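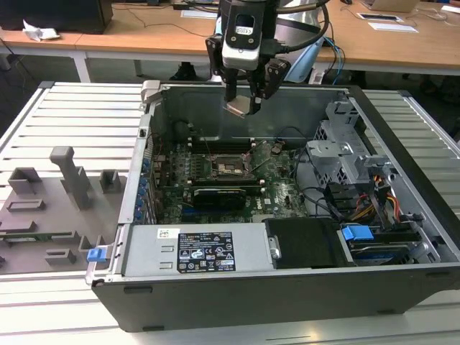 *The arm over an open tower case on the slatted table, with the fixture tray to the left.*

# Desktop teardown set: frequently asked questions

Maintained by Hafþór Baldursdóttir, Tastudport lab. Last updated 14/06/2024.

**What is being collected?**

Episodes of an arm working inside desktop computers, driven by an operator. Each episode covers one short job, such as lifting out a part or placing one. The recordings go to the Flondura policy, which is trained to copy the operator's motions from camera views and joint positions.

**How many episodes are there?**

The current release has 206. Of these, 202 are cleared for training. The others have gaps in the joint log and are kept in a separate folder.

**How long is an episode?**

The limit is 68 seconds. If the job isn't done by then, the recorder stops and the operator marks the episode "timeout." Timeouts stay in the set. Please filter them yourself if you don't want them.

**Which camera views do I get?**

A fixed view of the table and a view from the wrist. Use the fixed view to see where the arm is in relation to the case. The wrist view is better for sockets, latches and screws, although the gripper takes up a good part of it.

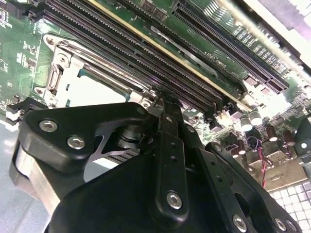

*Wrist view: memory slots and CPU socket, with the gripper in the lower half.*

**Why does some of the board lettering look backward?**

Some wrist images are mirrored. You can check by looking for printed text on the board, such as the "DIMM CPU1" marking near the memory slots. Don't apply a left-right flip as augmentation without reading the loader notes first – the action labels won't follow it.

**Can I train on the wrist view alone?**

Yes, but results on the longer moves were poor when we tried it in February. The policy lost its place once the gripper was clear of the case. Short moves near the board held up better.

**Do the cases all start in the same layout?**

No. The operator shifts the case a little between episodes and may leave out parts that the job doesn't need. The starting layout is written in the episode notes. Read the notes before you compare two episodes.

**What counts as a failed episode?**

A dropped part, a part left in the wrong place, or a stop triggered by the force limit. Failures are labeled and included. A bad first grasp that the operator corrects is not a failure.

**I want to record my own episodes. What do I need?**

You need a login for the Gerkach recorder and 3 supervised practice runs. Practice runs are not saved to the set. Before each session:

- run the wrist camera calibration
- check that cables can't catch on the case
- unplug the computer and leave it unplugged

**Where do I report a bad label?**

Open a ticket in the Miettinen tracker with the episode number and the time of the problem. Fixes go into the next release – we don't change files in a release that is already out.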